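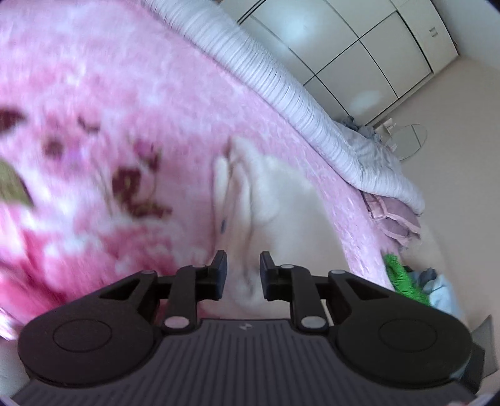

Gripper over the pink blanket, bedroom tasks

Minutes, Good Practice Group for Hand-Held Gripper Work
Saturday session, chaired by Liya Dinsa

The chair opened by thanking everyone for the pile of comments on the draft handling rules. It was a great response, and most of the session went to working through it.

Old business

Last time's minutes were approved with one fix: the household rules cover beds and wardrobes, and kitchens stay in their own document. Prulgate sent word that its team has started using the draft and likes the short sentences. Please keep them coming!

Rule 13, approach to soft items

Lively talk on this one. The members from Brudalico want fingers open before the tips pass over the edge of the bed, every time. Xaba's people asked for more freedom with bulky things like comforters, where a slower approach with half-open fingers has worked nicely for them. Agreed: open fingers as the default, with the comforter exception written into a note. Blurred views came up too. The group wants the operator to slow down over the last stretch before contact, and the new wording says exactly that.

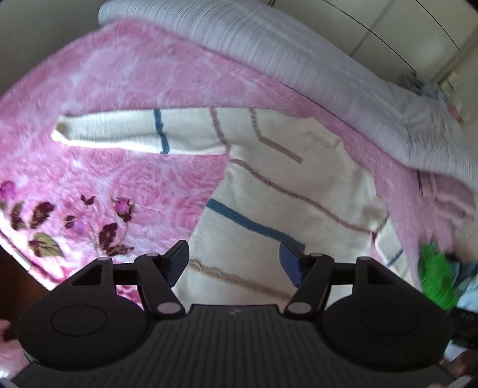 FOLDING AND GARMENTS

The knitted cloth on the plush blanket led to a really good discussion. Knits catch, and a sleeve-like part can hide under a fold. Agreed wording: "Find a free edge before closing. If no edge is clear, back off and come in from another side." Passed with no objections.

The free hand was next. Rule 39 now asks operators to keep it away from the item while the fingers are closing. Rule 40, on leaving other clothes at the edge of the bed, was held over. Some of us like the clutter because it is how real bedrooms look, and others want a cleared strip along the side. Both sides will bring wording.

Trial of the checklist

Each team will run 50 folds with the one-page checklist and note any rule that slowed them down or read badly. Loads of interest in this, and Xaba offered to go first.

Actions

Liya Dinsa: clean copy of rules 13 and 39, out to all teams
Brudalico: draft of the comforter note
Xaba: first checklist results
All: comments on rule 40 before the September meeting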